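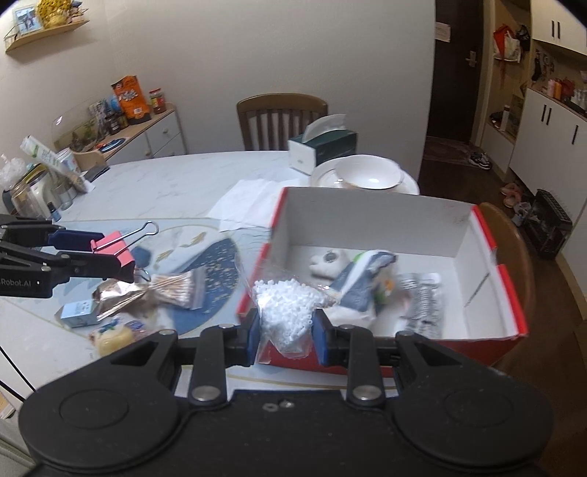
Wing-yan Au wrote in reply to the previous entry that small things ought never to be boxed in the first place, and that anything under the size of a matchbox should be given a drawer or given away. The comment was courteous and quite long, and it deserves a proper answer, as several other readers have since written in the same vein.

The position of this household is that drawers are the cause of the difficulty. The sideboard which came with us to Stesham has three of them, and on arrival they were intended for cutlery, table linen and candles. By the following May they held cutlery, one tablecloth and a great quantity of matter that belonged to no category at all. The dining table was therefore given over to sorting for the greater part of an afternoon, and the present entry sets out what was done and on what principles.

The table itself is well suited to the purpose. It is round, with a white marble pattern and grey veins, and a person may walk all the way round it if the chairs are pushed in. The placemat with the gold fish-like pattern was left in the middle. It had been my intention to remove it, but the dark blue shows up small pale objects very well, and it served as a sort of boundary: whatever was on or near the mat was still under discussion, and whatever was in the box had been settled. The gold-rimmed plates and the bowl that goes on top of them were moved back together as a stack and did not take part. They are used most days and have never been a problem to anyone.

The box is the red and white cardboard one. It had been kept flat behind the wardrobe after a delivery from Nandberg, a shop whose goods I can recommend less warmly than its packaging. The tissue paper that came with it was kept as well. I had meant to line the box with this and then decided against doing so, on the grounds that small things slide under a lining and are found again only when the box is thrown out. The paper spent the afternoon on the table behind the box and was later folded for use at Christmas.

The following rules were adopted.

The first rule is that anything in a bag stays in its bag. The small white plastic beads are the clearest case. They were bought for a cushion repair that required far fewer of them than the shop was willing to sell, and the remainder has now survived two changes of address. On one former occasion they were decanted into a glass jar, which looked very handsome on a shelf until it was knocked off the shelf. Beads of that size travel a remarkable distance over a hard floor, and they were still being found behind the radiator at the end of the tenancy. They live in their clear bag, and the clear bag lives in the box.

The second rule is that cotton swabs are not craft materials. I record this in the knowledge that it will be disputed. The resealable bag of them has been claimed at various times by the bathroom, the paint tin and the person who cleans the keyboard (the present writer), and each claim has led to its being put back in the sideboard as neutral ground. It has been awarded to the bathroom. The keyboard may apply for them as required.

The third rule concerns clips. Binder clips have a habit of gathering wherever paper is opened, and in this house paper is opened at the dining table. The pink one is the best of those we own, with a firm grip and silver wire handles that have kept their shape. It had been closing a bag of Truva coffee for most of the spring, to the great benefit of the coffee, and there was a strong feeling that it should be returned to that duty. Stationery won the argument on this occasion. A clothes peg has been appointed to the coffee and is performing adequately, though the bag now has to stand upright, and the shelf is not quite tall enough for it to do so.

The fourth rule is that foil is to be looked at before it is discarded. A crinkled packet of the metallic kind will pass for rubbish at a glance, and on two occasions last winter something of use was thrown away in that manner. Every packet was accordingly picked up and inspected, and a decision taken. This is slow work. It is also the part of the exercise that I should be least willing to give up, and I would ask those readers who favour a single sweep of the forearm into a bin bag to try it my way once.

The fifth rule was added in the course of the afternoon, at the insistence of my aunt Fu, who was consulted by telephone. It is that soft toys are not to be kept at the bottom of anything. The small white plush had been in the middle drawer, face down, under a set of instructions for a lamp. It went into the box early and towards the back, where there is least weight to fall upon it, and the soft things and the lighter packets were arranged with that in mind. My aunt asked to be assured that it could see out. I gave the assurance, and the lid question was left for another day.

It may be helpful to mention the matter of labels, on which I am often asked to give a view. I do not label the outside of a box of this sort. In the Stesham flat there is already one carton marked “Misc.” and another marked “Misc. (2)”, and neither has been opened with any confidence since it was sealed. A list on a sheet of paper, laid on top of the contents, does the same work and may be corrected in pencil. The list for the red and white box runs to most of one side. It includes an entry reading “blue fob – what for?”, which I have let stand. The fob is a small dark blue thing and must at one time have opened or identified something. It was not thrown away. I should prefer to own a key to nothing for a further year than to find the door in question on the morning after collection.

Some readers have asked what such an exercise costs. The box was free, the tissue paper was free, and the only purchase was a second sheet of card for dividers, at 90 pence, which was not in the end required. The time was considerable. I began after lunch and was still at the table when the street lamp came on, with one interval for tea, which had to be taken standing up at the kitchen counter. Anyone with a larger table might do it faster. Anyone with a larger table would also, in my experience, have more to put on it.

I return to the comment from Wing-yan Au, which closed by asking whether the box would not simply become a fourth drawer. The point is a fair one and I have no complete answer to it. A box may be lifted, however, and carried to the place where its contents are wanted, and it may be tipped out on a table at the end of a season and gone through again. A drawer can be removed and tipped out too, in theory. The middle drawer of our sideboard has a runner that was bent before we acquired it, and when it comes out it does not readily go back.

The tissue box has since resumed its place near the centre of the table and the placemat has been wiped and turned round, so that the fish face the window. The top drawer is at present empty. There has been a proposal to put the takeaway menus in it, which I have asked to see in writing.

Correspondence on the subject of clothes pegs and coffee is welcome in the usual place. The next entry will deal with the cupboard under the stairs, provided that the bicycle pump can be got out of the way of the door, and with the second of the two cartons, if somebody can be found to hold the other end.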